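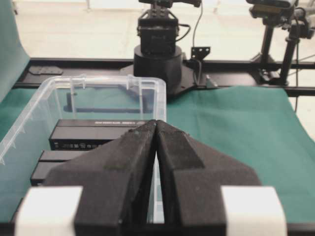
*Clear bin, green surface underneath, two black boxes (or cases) inside.*

Subject: Re: [store-cupboard] Keeping the boxes, yes or no?
Date: 22 October 2024

Hello all,

Sorry for the slow answer, I've been turning this over while putting things away, and of course putting things away is when I change my mind about how things should be put away. First the part I'm replying to, for anyone who has already deleted it:

> We did a count at Reltberg in July and had 268 items on the list, and
> 50 of them were empty boxes. Can we please agree on whether boxes are
> kept? My vote is to flatten everything and use the clear bins for the
> things themselves. Also, whatever we decide, would people please stop
> stacking bins with something sticking out of the top.

I agree completely about the stacking, and I'll own up to at least one of those. On the boxes I'm more of a keeper, I'm afraid. A good stiff box takes the knocks on the trip over to Codley and back, and it gives the little cables and leaflets somewhere to live. Loose in a bin they all end up in one knot at the bottom, and then it's half an afternoon with a cup of tea to sort it out (I don't mind the tea, but still).

What I do like about the clear bins is that you can see there's something in there without lifting a lid. What you can't always see is which something! Dark boxes in particular all look alike from above. So my suggestion is to stand them on end, like books, with the printed side turned toward you. The one below has small white capitals running up the side, DEPTH CAMERA D435 as far as I can read it, and that's the side I'd want facing out. Glossy black catches the light, so a paper label next to the print wouldn't hurt either - the cheap Bright ones peel off cleanly.

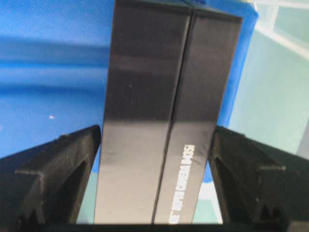 The answer from Jolham, when I tried this on them, was that standing boxes are fine until one gets taken out and the rest fall over like dominoes, and that they would sooner lay everything flat and write on the lids. They also asked that nothing be stuck over a serial number, which is fair and which I hadn't thought of.

Maybe a folded bit of cardboard in the gap would do it? I have 19 spare bins here and could set up a few both ways, flat in some and upright in the others, and we could see which ones are still tidy after a month. If you want one for your own shelf, write to me off the list and tell me what's going in it.

I'd still recycle any box that has had nothing in it since last year. That should get rid of most of the 50.

Warm wishes from the Codley end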